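Ancient bones and DNA board > General discussion
Topic: How much can one tooth tell about where a horse was born?

GMthembu
Posted 20 November 2025

Good evening to all. I am writing a small text for our local history club about the horse burials at Punmont, and I have a problem with one sentence. The excavation report says that the horses were "imported from the highlands." When I look for the reason, I find strontium results from two animals only. The burial ground has 16 horses. Is it correct to write "imported" for all of them?

I should say that I am a retired surveyor and my chemistry is from school. What I understand is that the enamel of a tooth keeps the strontium signal of the place where the animal was eating when the tooth was formed, and that later it does not change much.

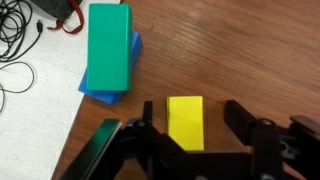 So if the signal is different from the local soil, the animal came from another place. But "another place" and "the highlands" are not the same statement for me. Maybe I read it too strictly.

priteren_reader
You do not read it too strictly. The report is from before the regional map was made, and they compared with only one kind of rock. The same value can come from several valleys. I would write "two of the horses did not grow up near the site" and stop there.

Cokent
I disagree a little. The DNA paper that came after tested seven of the horses, and all seven group with the highland population. Together with the strontium it is a good case. Archaeology never has all the samples, and if we wait for 16 of 16 we will write nothing.

priteren_reader
DNA tells you about the ancestors. It does not tell you where this foal was standing when it ate grass. Somebody could bring one herd from the highlands, and the grandchildren of this herd would be born in Punmont with the same genes. This was my complaint already in August, when we had the long thread about the mules.

Cokent
Yes, and I remember that thread. But then you must explain why the two with strontium are not local.

priteren_reader
Two can be imported and the others born at home. I see no contradiction in it.

M. Makhubela
Please let me add something, I worked with the animal bones from Mabuza, which is the next site down the river. Gert, it is important to ask which tooth they took. In a horse the first molar begins to form before the birth, so part of its signal comes from the mother. The third molar is formed later, when the animal is over a year old. If they drilled the first molar, you learn more about the mare than about the horse in the grave.

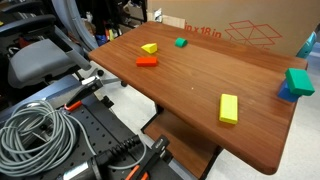 Can a horse be moved between two regions and show both of them in the same tooth?
It can happen if the move came while that tooth was still growing. For this you need several small samples along the height of the crown, from the top to the root, and a single sample will mix everything to one average number.

At Mabuza we did it in this way for a few teeth, and one of them had a clear step in the middle. With one sample we would have called this animal local.

GMthembu
Thank you, Marietjie, this is very useful. I looked again in the appendix. The table says "M1" for one horse and only "molar" for the other. There is one sample for each tooth.

Cokent
OK, "molar" is weak, I accept that. I still think the highland origin is the most probable one, and the harness pieces in the graves also have the highland style.
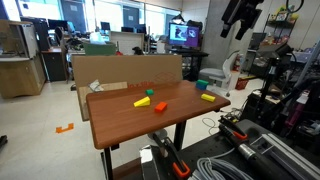 Harness can be traded without a horse, I know, before someone writes it to me. But when three kinds of evidence go in the same direction I am not ashamed to say "probably."

priteren_reader
"Probably" I can sign. It was "imported" without any other word that I did not like. And please not for the whole cemetery.

M. Makhubela
I also would be careful with the age of the graves. As I remember, the burials at Punmont are not all from one generation. The early ones could be brought from outside and the late ones bred there. If the two tested horses are both from the early graves, it fits with what both of you are saying.

GMthembu
They are graves 2 and 7, but I believe the numbers follow the order of digging and have no relation to the age. I will write to the museum and ask if there are dates for these two. For the club I have now this sentence: "At least some of the horses were probably not raised near Punmont, and their ancestors seem to come from the highlands." Is it acceptable?

Cokent
I would take out "at least," but it is your text.

priteren_reader
Keep "at least some." And write "the ancestors of the seven tested horses," please.

GMthembu
I change it to the seven tested horses. The "at least" stays until the museum answers me.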